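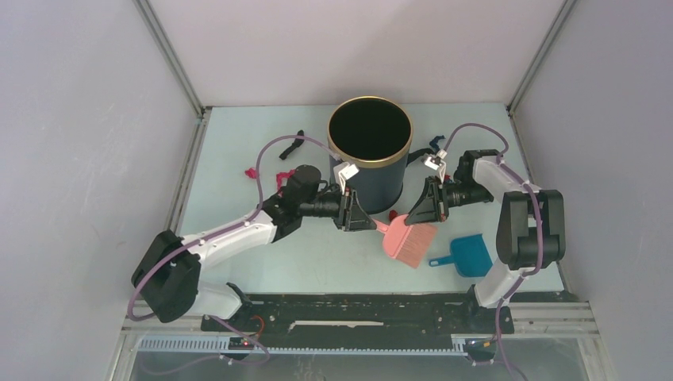
Hallo zusammen,

eigentlich wollte ich diesmal vom Aufräumprogramm schwärmen (kommt noch, versprochen!), aber dann kam uns der Notstopp dazwischen. Genauer gesagt 47 Mal in einer Woche, und das ist für eine Zelle mit zwei Armen schon ein stolzer Wert.

Zur Erinnerung: Beide Arme fassen den dunkelblauen Eimer mit dem Goldrand von links und rechts und sollen ihn gemeinsam anheben, damit darunter gefegt werden kann. Das lief seit Oktober ziemlich brav. Seit dem letzten Update drückte der rechte Arm aber weiter, obwohl der linke schon Kontakt gemeldet hatte. Der Eimer rutschte, die Steuerung sah einen Kraftsprung, und zack, alles stand. Einmal stand es leider nicht schnell genug, da flog uns der Eimer gegen die Rückwand. Passiert ist niemandem etwas, die Zelle war zu.

Ich hatte natürlich sofort die lila Kabel im Verdacht, die in so großen Bögen über den Armen liegen, und habe einen halben Tag lang Stecker gewackelt. War nichts! Brock Pelletier hat dann die Protokolle nebeneinandergelegt und gesehen, dass die Kraftwerte rechts 52 Millisekunden zu spät ankamen. Ein Filter stand noch auf den Werten aus dem alten Versuchsaufbau in Rindville. Peinlich, denn den hatte ich selbst eingetragen.

Der Filter ist jetzt raus, und die Greifkraft ist auf beiden Seiten gedeckelt. Bis Kelly Seixas die Freigabe unterschrieben hat, fahren wir nur mit reduzierter Geschwindigkeit, und zum Einsammeln von Teilen wird bitte IMMER erst abgeschaltet, auch wenn nur ein Schnipsel auf dem Tisch liegt. Wer bei Trallden dieselbe Version laufen hat: meldet euch, ich schicke euch die Einstellungen gern rüber.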